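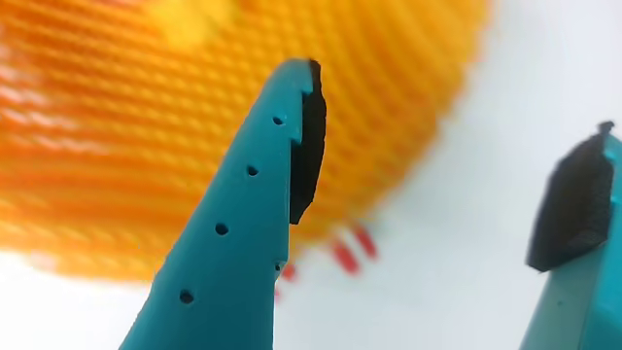
*Fig. 2.1. Gripper fingers open, black pads facing each other across the gap.*

## 2. Planning and budgeting for an Ernau bench arm

Read this section before you place an order. It was written by Mervyn Ackroyd and checked against our invoices by Emiliano Camacho, and neither of us is trying to sell you an arm.

### 2.1 Decide what you are paying for

1. Write down one job for the arm in a single sentence, naming the objects, where they start and where they must end up. "General research use" is not a job, and a supplier will quote for it very happily.
2. Work out who does that job now and how long it takes them. If it is a few minutes a week, stop here and keep your money.
3. Collect the real objects. Measure the widest and the smallest. Compare both with the gripper opening given on the data sheet, then ask the supplier to confirm the figure with the pads fitted.
4. Ask for a trial on those objects. Flullerari agreed to this when we pushed. Soletti sent us a video of their own parts being picked up, very smoothly, which told us nothing about ours.

> **Note:** Small cubes are a kind test. They have flat sides and don't squash. If your work involves bags, leads or anything floppy, don't let a good result with cubes settle the matter.

### 2.2 Build the budget

5. Start with the price of the arm, then add a separate line for each of these:
 - depth camera and its mounting
 - power adapters, cables and extension leads
 - the computer, if you don't already have one spare
 - spare fingers and pads
 - a table that does not wobble
 - staff time for assembly and calibration
6. Put fingers and pads on a line marked "running costs". Suppliers like to call them accessories. Look closely at the pads before you accept any claim about how long they last, and get the price of a replacement in writing.
7. Allow for 2 complete sets of spare fingers in the first year. If you have your own printer, cost the plastic and the hours someone will spend standing over it.
8. Leave staff time in the total even if your finance office says it is already paid for. It will be the largest line you can't get a quote for.

Our total for one bench came to £3,713, without staff time. The first quote we had from Ahonen was well under that and left out the camera, the mounting and delivery.

> **Caution:** Do not budget from a printed-parts list alone. The plastic is the cheap bit. Motors and cables are where the money goes.

### 2.3 Plan the bench

9. Mark out the arm's reach on the table with tape before you buy the table.
10. Leave clear space for the objects and for whatever they are going into. A large bowl uses up more of the reach than you would expect, and the arm has to clear the rim.
11. Find a place for the power adapter and the control boxes where their leads will not cross the working area.
12. Check that the camera's view of the table is not blocked by the gripper itself. Ask to see the live picture during your trial.
13. Count your sockets. We needed 2 more than the drawing showed.

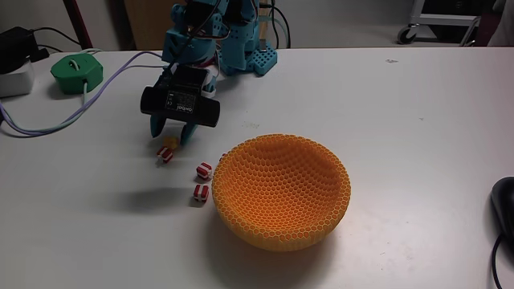
*Fig. 2.2. Bench layout with camera mounted at the wrist, cubes and bowl within the working area, cables to the left.*

### 2.4 Before you sign

14. Agree an acceptance test in numbers. Ours was 100 attempts in a row on our own objects, with every drop written down and no restarts. One supplier asked to leave out the attempts where the object "was badly placed". We said no.
15. Ask what happens when a motor fails: who pays the postage, and how long the bench stands idle.
16. Ask for the running costs of a customer who has owned the same arm for over a year. If none can be found, add to your spares line.
17. Hold back part of the payment until step 14 is passed.

> **Note:** Prices were last checked in April. Get fresh quotes before using any figure in this section.

Unpacking and checking the parts is covered in Section 3.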